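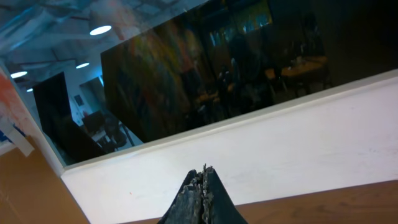

## 4. Setting Up a Room for a Lecture or Hearing

This section applies to all bookable rooms at the Sarside Center except the music rooms, which are covered in Section 7. The person named on the booking is the room lead and is responsible for the steps below. The room lead may ask others to help but must be present until the room is handed back.

### 4.1 Before You Enter

1. Collect the room folder from the front desk. The folder holds the room key, the seating plans and the return form.
2. Check that the room number on the folder matches the number on your booking notice. If it does not, return the folder to the desk before opening any room.
3. Sign the key log. Keys issued after 6:00 p.m. must be signed for by the room lead in person.

**Note:** Bookings made through the Larnora calendar do not reserve furniture. Extra chairs and tables are requested on the furniture form, at least 2 working days ahead.

### 4.2 Furniture and Walkways

1. Select one of the seating plans in the folder. Plans A and B may be used in any room. Plan C may be used only in the East Hall.
2. Set out the front row first and work toward the back.
3. Leave a clear walkway from each door to the opposite wall. Bags, coats and cables must not be left in a walkway.
4. Leave an open space at the end of the first row for a wheelchair user. Keep this space open even when no request has been made.
5. Return unused chairs to the rack with the seats facing the wall.

**Caution:** Tables in the East Hall have folding legs. Two people are required to turn a table over. Confirm that both leg locks have clicked into place before putting any weight on the top.

**Caution:** No seating plan may exceed 40 chairs without written approval from the building office.

### 4.3 Lighting, Blinds and Glare

1. Turn on the main lights at the switch beside the door. Allow the lights to reach full strength before making any other changes.
2. Sit in the front row, the middle row and the back row in turn, and look toward the speaker's position from each.
3. Check glossy surfaces for reflections. A dark, shiny panel can act as a mirror and show the ceiling or the room to the people facing it. Adjust the blinds first, then the lights.
4. If glare remains, turn off the row of lights nearest the front. Do not tape paper or cloth over a light fitting.
5. Write down the final blind and light settings on the return form if the room will be used for a series.

**Note:** Blinds on the south side are raised and lowered by cord. Pull the cord straight down – pulling at an angle will jam the upper roller.

### 4.4 Sound

1. Switch on the Gedivton amplifier in the wall cabinet. Set the volume dial to its lowest mark before switching on.
2. Switch on the table microphone and speak at a normal level from the speaker's position.
3. Ask a second person to stand at the back of the room. Raise the volume until that person can hear each word clearly.
4. If you hear a whistle or hum, lower the volume and move the microphone away from the wall speakers.
5. Confirm that the hearing loop sign is on display beside the door whenever the loop is on.

The amplifier cabinet must remain closed during the event. Room leads may not connect other sound equipment to it. Requests for additional microphones should be sent to Arvo Rantala in the building office.

### 4.5 Temperature and Air

1. Set the wall control to the marked position. The room may take up to an hour to reach its set temperature.
2. Keep the air vents along the window wall clear of furniture.
3. Close all windows before leaving, including the narrow upper windows in Rooms 3 and 5.

Portable heaters and fans are not permitted in any room.

### 4.6 Handing the Room Back

1. Return the furniture to Plan A.
2. Turn the volume dial to its lowest mark and switch off the amplifier.
3. Wipe tables with the dry cloths supplied. Spray cleaners are kept for building staff and may not be used by room leads.
4. Complete the return form. Report any damage, even where it was present when you arrived.
5. Lock the room and return the folder to the front desk.

Faults that affect safety must be reported at once on extension 1404. All other faults may be entered on the return form, which is reviewed each morning by Venla Tikkanen or her deputy. If the front desk is closed, place the folder and key in the drop box to the left of the main entrance.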